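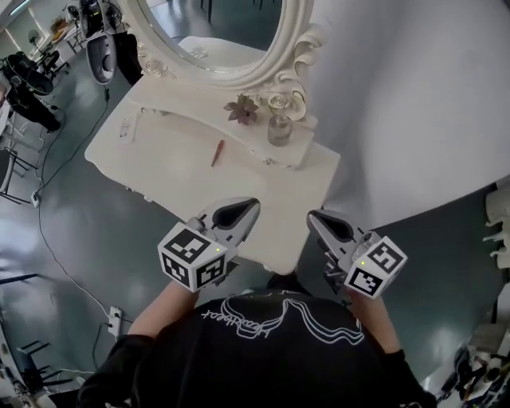

The old dressing tables of Govevport are getting a second life, and the whole town seems to want one. The Filow furniture workshop on Rallis Street opened its doors last weekend for the first public showing of its bedroom pieces, and people were lined up along the sidewalk before the coffee was even ready. The biggest crowd gathered around the vanities, and it's easy to see why. One of them is a cream-white beauty with scalloped edges, a raised shelf at the back and an oval mirror in a thick white frame covered in scrolls and molded roses. Somebody had set a dark reddish-brown artificial flower on the shelf next to a little glass bottle topped with a white rose, and it looked ready for someone to pull up a stool and start brushing her hair.

Filow started in April in what used to be a tile showroom. It is run by Shanthi Gamage and her brother Chaminda, who grew up in Govevport and spent years fixing furniture for relatives before they rented a place of their own. The idea is simple: people bring in bedroom furniture they no longer have space for, the workshop repairs and paints what can be saved, and the finished pieces go back out to homes in town at prices a young family can manage. Anything too far gone is taken apart for knobs, hinges, drawer runners and mirror clips.

"We thought we would be doing kitchen chairs," Shanthi Gamage said, laughing, while she moved a lamp out of the way of a stroller. "Then the vanities came, and they kept coming. Everybody's grandmother had one."

And what a variety! There are plain ones with square mirrors and deep drawers, tall ones made for standing at, and a narrow one that came out of a hallway in Cevport and still has its old drawer paper. But the fancy painted kind, with all the curls and roses, is what visitors wanted to talk about. A lot of people over 50 had the same story: a mother or an aunt who kept her good perfume on the back shelf and allowed no one to touch it.

Chathurika Wanigasekara drove over from Cevport with her two daughters to look for a table they could share. The girls are nine and twelve and did not agree on anything all morning, she said, until they both sat down at the same mirror and refused to get up. The family put their name on that piece and will pick it up once the workshop has replaced a sticky drawer runner. "The little one has already decided which side is hers," Wanigasekara said. "I don't think her sister knows yet."

The carved frames are the hardest part of the job, and the most fun to hear about. Chaminda Gamage does most of that work himself, and he gave a short talk in the afternoon that ran well over its time (no one left). Years of paint fill up the little grooves in a carved or molded rose until the petals turn into a soft lump, he explained. Strip it too hard and you lose the edges altogether. He works with a soft brush and a wooden pick, a small patch at a time, and he stops as soon as the shape comes back.

For missing pieces he takes a mold from the matching side of the frame. Most of these mirrors were made with a left and a right that nearly mirror each other, so if a curl has broken off one side there is often a good one across from it to copy — flipped by hand, which is where the patience comes in. He passed around a few practice roses so people could feel the difference between a crisp petal and a clogged one. They came back with a lot of fingerprints on them.

Then there's the color. Visitors kept asking for the name of the white, and the answer is that there isn't just one. Shanthi mixes the paint to suit each piece, and she likes a warm cream for anything with curves. A cold, bright white makes the carving look flat, she said, and a cream lets you see the small shadows under the scrolls. She puts on thin coats and lets each one dry overnight. The tops get an extra clear coat to stand up to hair spray, nail polish and the occasional hot curling iron, though she would much rather you used a mat for the last one.

The mirrors themselves stay original wherever possible. Old glass often has a few dark specks near the rim, and the workshop leaves them alone unless the buyer asks for a change. Plenty of buyers like the specks. Rizwan Mollah, who teaches math in Govevport and came in looking for a desk, ended up spending half an hour in front of an oval mirror from a house he used to walk past on his way to school. He was sure he recognized it. The workshop's notes did list the same street, so he may well be right, and he bought the table that goes with it. He still needs a desk.

The showing was a good test for the workshop's small building too. The pieces were set out with enough space between them for people to walk around and look at the backs, which is a nice touch, as you can learn a lot from the back of a piece of furniture. Drawers were left unlocked, and children were encouraged to open them. A long table by the window held sample knobs in brass, glass and painted china, and visitors could try them against a drawer front before choosing. Glass was the clear favorite by lunchtime.

Ruwan Kodikara, who owns the bakery two doors down, sent over trays of coconut rolls and said he had not seen that many people on Rallis Street on a weekend since the road was repaved. He has a vanity waiting at the workshop as well, a wedding present to his parents that has been in a garage since they moved. The mirror frame was in five pieces when he brought it in. Four of them are back together, and the last one, a rose from the very top, is on Chaminda's bench getting a new petal.

Money raised at the showing will go toward better ventilation in the paint room. The Gamages set a goal of $3,100 for the new fan and the duct work, and sales over the weekend covered it, with a little left for sandpaper. That means painting can go on through the winter months, when the windows have to stay closed. Last spring, on rainy days, they simply had to stop and wait.

For anyone with a vanity of their own at home, Shanthi had some easy advice. Dust carved frames with a dry, clean makeup brush, and skip the wet cloth. Spray glass cleaner on the cloth and never on the mirror, or it will run down behind the frame and lift the silvering at the bottom. Check the screws that hold the mirror to the table once a year; a heavy frame works them loose every time somebody bumps the table reaching for a comb. And if a bit of trim does fall off, put it in an envelope and tape the envelope inside a drawer. She can glue back almost anything, she said, as long as she has it.

She was also happy to talk about what goes on top. Her own taste is for very little: one flower, one pretty bottle, a pen for writing notes to yourself, and the rest of the surface clear so you have somewhere to rest your elbows. Her brother disagrees and thinks a dressing table should be crowded. Their mother's was so full of jars that it rattled when a bus went by, he said, and he would know that sound anywhere.

The workshop will be open to visitors again on Sunday, November 23, 2025, from 10 a.m. until 4 p.m., with free entry. There will be two short demonstrations, one on cleaning carved frames in the morning and one on mixing cream paint after lunch. Seats are limited to what the room will hold, so come early if you want to see the brush work up close. People who want a piece looked at should bring photos of the front, the back and the inside of one drawer, plus the height and width of the mirror. Please don't bring the furniture itself that day, as the loading door will be blocked by the display.

Donations of bedroom furniture are accepted on weekdays, and Filow can pick up within Govevport and Cevport if there is someone at your end to help with the lifting. Dressing tables missing their mirrors are welcome, and so are mirrors missing their tables. There are a few of each in the back room right now, and Chaminda is fairly sure that two of them will make a match.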